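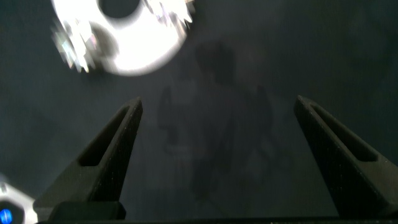

The gray work surface, close up

Hello all,

Yuto Yokoyama wrote:
> I'm setting up a bench for small gears and can't decide what to
> put on the table. Does a dark mat really help, or does it just
> show every mark? And how do you keep the little parts together?

A dark mat gets my vote, Yuto, and I say that as somebody who worked on a bare white top for far too long (and spent a good part of last December on my knees with a flashlight!). We have ours on a white table, with plenty of the white left showing behind it, and I like it very much.

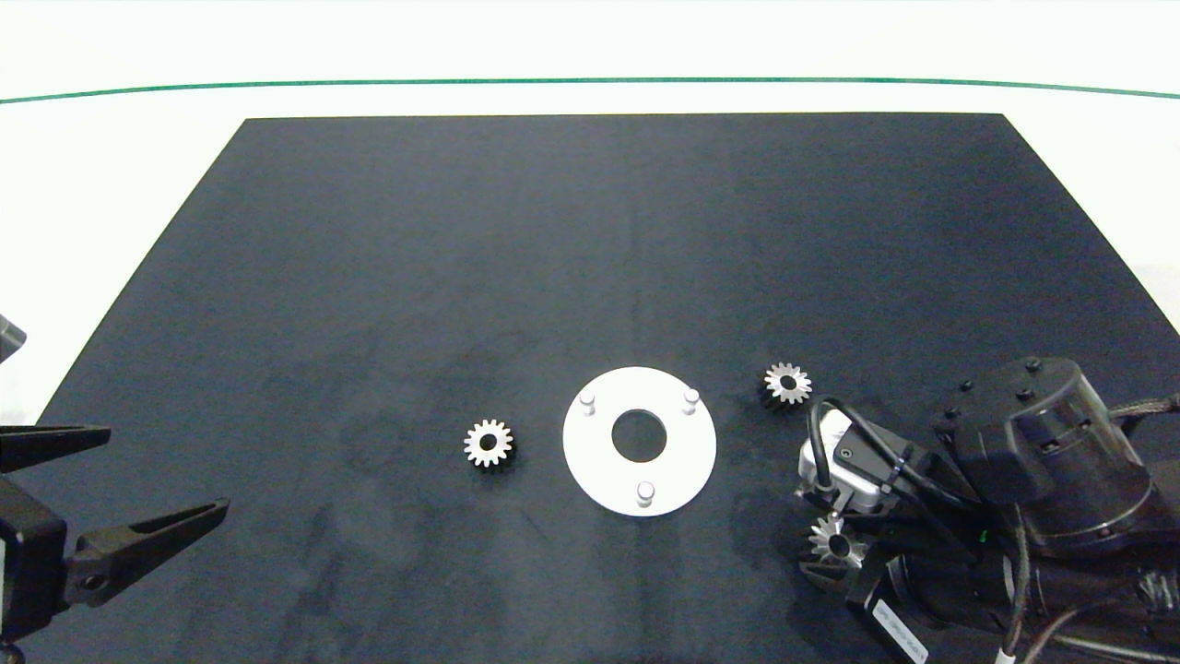

Plate with its three pegs, two gears beside it

The plate and pegs are white and the gears are silver, so all of it stands out nicely on the dark cloth. I like to lay the gears flat and give each one a bit of room - you can see the teeth that way, and they are much easier to pick up again. Ours came from Jadoon, in a bag of 10, and I keep the spares in an old mint tin. 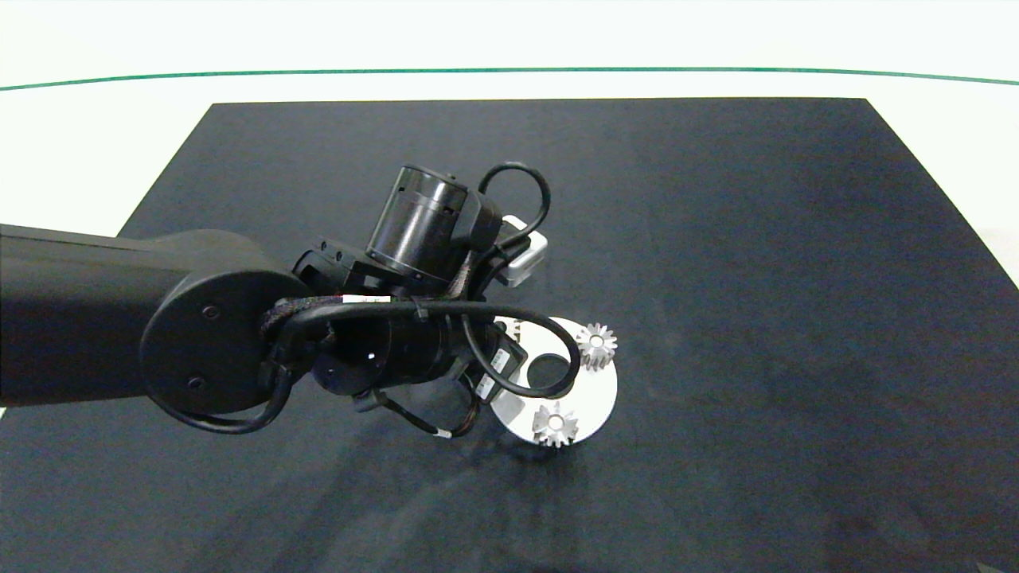

Yuto Yokoyama

Thank you, that is a great help! I can see the smudges and scuffs on yours, and I can live with those. I had been looking at the Ondanico mat, 2000 mm long, but my table is a good deal shorter, so I may have to get out the scissors. Do you brush yours or wipe it?

Recent messages on this list
- Darnix screwdrivers, worth mending?
- Cillunach meetup, 28th February
- Labels for small drawers

Contact the list owner | Back to top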